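El turno de la mañana

El bar Nuda abría a las siete y media, pero la mujer que lo llevaba llegaba siempre antes. Subía la persiana hasta la mitad, encendía una sola luz y ponía en marcha la máquina de café. Tardaba en estar lista. Mientras tanto bajaba las sillas de las mesas y leía el cuaderno donde el turno de la tarde dejaba los recados.

Aquella mañana de diciembre el cuaderno decía: «Falta leche. Ha llamado tu hermano. Vendrá temprano». Nada más.

Hacía 9 años que no se hablaban. Todo había empezado por el piso de la calle Halás, el de los padres, que se vendió deprisa y mal. Él se fue a trabajar a Prakcombe y ella se quedó con el bar, con las deudas y con los muebles que nadie quiso. En 33 metros cuadrados de local había metido el aparador, el perchero y el reloj de la cocina, que seguía atrasando.

Pasó un paño por la barra del fondo. Luego lo dejó en el fregadero y se sirvió un café, que se bebió de pie.

A las siete y cuarto vio unos zapatos al otro lado de la persiana. Esperó un poco. Los zapatos no se movieron.

—Está abierto —dijo.

Su hermano se agachó para entrar. Tenía menos pelo y llevaba el mismo abrigo, o uno igual. Miró el aparador y después el reloj.

—¿Todavía funciona?

—Atrasa.

Él se sentó al final de la barra. Ella no le preguntó qué quería. De pequeños lo tomaban en vaso, muy corto, porque su madre decía que las tazas eran para las visitas.
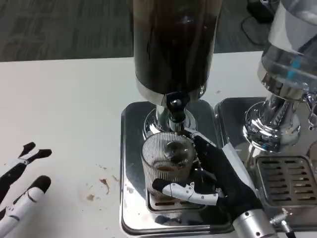 —Me han ofrecido algo aquí —dijo él—. En el almacén de Goto. Empezaría en enero.

—¿Y dónde vas a vivir?

—No lo sé. He visto una habitación por la estación.

Ella sacó el azucarero y lo puso en la barra. Fuera pasó el autobús 18, casi vacío, y el cristal tembló un momento.

—La de atrás tiene cama —dijo—. Habría que sacar las cajas.

Su hermano asintió. Se quitó el abrigo, lo colgó en el perchero de la casa y preguntó dónde dejaba las cajas.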